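Tuesday, April 24, 2018. Notes for Awuor Mwaipopo, token custody session.

**Opening.** State the scope first: cold storage for the Tasley token, no price talk. Dovard holds the reserve keys and Sani runs the public nodes. Keep those roles separate for the whole talk. 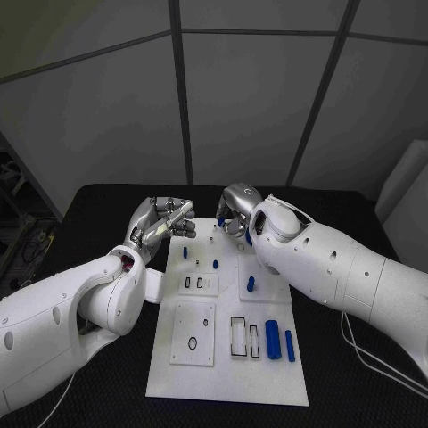 Multisig comes next. The reserve wallet uses a 2-of-3 scheme, so any two keys can sign and one can be lost without losing funds. The third key stays offline. Pause for questions on key loss.

**Signing flow**

- Build the transaction on the online machine.
- Export unsigned, check the hash by eye.
- Sign with A, then B. Order does not matter.
- Broadcast through a Sani node. 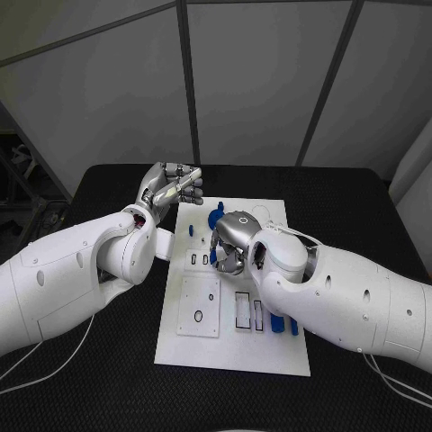 *Two arms over the white board, one from each side.*

**Fees.** The test batch held 1,742 transfers. Batching cuts the per-transfer fee, but a batch with one bad address fails as a whole. Maltilard checks addresses before the batch is built. Skip the fee formula if time is short.
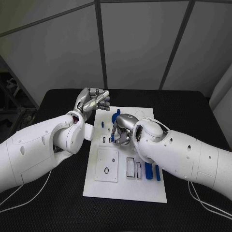 The reserve limit is 4,000 tokens per signing session. Anything above that is split, and each part gets its own hash check. Expect someone to ask why the limit is not on chain. Answer: planned for July, contract still in review.

**Recovery**

Seed backups are stored at separate sites. A restore needs a clean device.
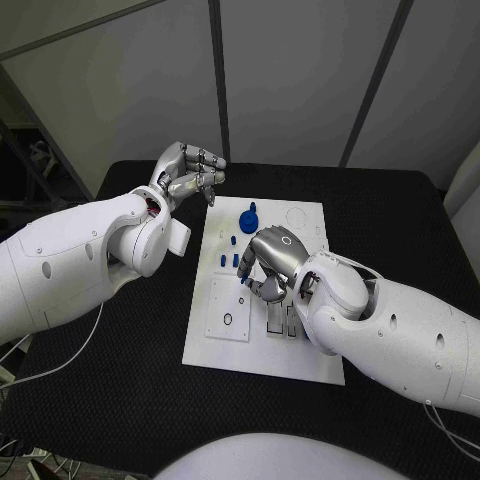
After a restore, move funds to a new wallet and retire the old keys. Do not reuse addresses. Hand over to Q&A.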